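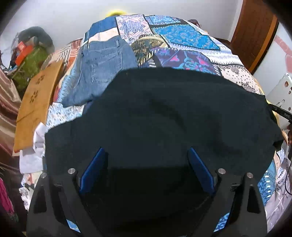 Trulen Textile Care Library
The spring lending season for the Prekcombe branch closes this Friday. In the posts that follow, we answer the questions members have sent us on storing winter knitwear and bedding.

Trulen Textile Care Library
Wash before you store. Moth larvae feed on wool, and they favor fabric that carries sweat, skin oil or food. A sweater worn only a few times should still be cleaned before it goes into a drawer for the summer.

Trulen Textile Care Library
Members ask whether cedar is enough. Cedar blocks lose their scent over time, and the scent alone will not remove eggs already in the wool. Please treat cedar as an addition to cleaning.

Trulen Textile Care Library
For items that cannot be washed, freezing is an accepted method. Seal the garment in a plastic bag, press out the air and leave it in a household freezer for 2 weeks. Let it return to room temperature before opening the bag.

Trulen Textile Care Library
Knitwear should be folded. Hangers pull the shoulders out of shape, and heavy knits also grow longer under their own weight. Place the heaviest pieces at the bottom of the stack. 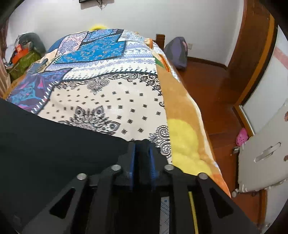
Trulen Textile Care Library
Cotton quilts and blankets may be kept in a clean pillowcase or a cotton bag. We do not recommend sealed plastic for long storage, as trapped damp can lead to mildew. Refold them along new lines every 6 months.

Trulen Textile Care Library
Keep bedding away from attics and outside walls where possible. A closet shelf in a heated part of the home is suitable. Bare wood shelves should be lined with acid-free paper or washed cotton sheeting.

Trulen Textile Care Library
Our storage leaflet, number 1451, has been revised for May. It now includes the section on mending small holes prepared with our partner library in Riihimäki. Printed copies are at the front desk in Prekcombe.

Trulen Textile Care Library
Correction to the previous edition: the leaflet listed the Waltero wool comb as available for home loan. It is for use in the reading room only. Fabric shavers and darning kits may still be borrowed, with a limit of 2 items per member.

Trulen Textile Care Library
Loans due this Friday may be returned through the side door slot until closing time. Darning kits contain needles and must be handed in at the desk. Renewals will be accepted again when the summer season opens.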